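Housekeeping Practice, Unit 4
Small tables, sponges and the habit of wiping around things
Notes for the February session - Brijesh Saxena

Read these before the practical. They repeat some of what I said in the room, with fewer interruptions.

1. The claim we started from

The old Grurnonley manual says a small table can be cleared, wiped and reset in 23 seconds. I have never seen it done. I have seen people wipe around a bowl in 23 seconds and call the table clean. The manual doesn't say what was on the table, what size the table was, or who held the watch. Treat the number accordingly.

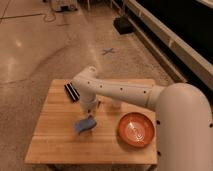
Start with the surface. A top made of parallel strips of wood has seams, and crumbs go into seams. If the strips run side to side, wipe side to side. Wiping across them feels thorough and mostly moves the crumbs along to the next seam. Several of you told me a circular motion is better. I asked why and got "that's how my mother does it", so the question stays open.

2. Where the sponge lives

The usual advice (Llanos, handout 2) is that a sponge should never be left on the table it cleans. Fine, but then people put it down on the floor or a chair, and I don't see the gain. My own rule is duller: one sponge per table, one place for it, away from the bowl.
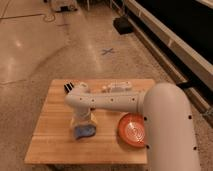 Fig. 2. Blue sponge and orange bowl on the planked top, other small items toward the back.

Look at how much of a small table a round bowl takes up. It is the thing people least like to lift, especially when full, and so the wood under it gets wiped last or skipped. Lift the bowl first. If it is too full to lift safely, the job was started too early.

3. Sorting what is left

Trarno sells a "four zone" tray system for exactly this problem. The leaflet cites a trial of 690 tables and does not say what was measured. I would want to know before spending anything. A small table hardly has room for four zones and a place to put your hand. 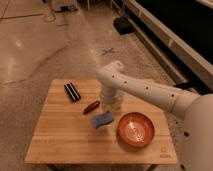
What does seem to help is moving small things in one go, to one side, and keeping long narrow ones from rolling. Anything shaped like a cylinder should lie against something. Wipe the cleared half, move everything over, wipe the other half, then put things back.

4. For the practical

Work in pairs. One wipes, one watches and writes down every spot missed. Do the table twice, once in circles and once along the boards, with 20 minutes for the pair of runs including notes. Don't tidy up your results to agree with me.

Reading: Petska, page 227, the section on wooden tops. Skip the part on vinegar, which gives no source at all.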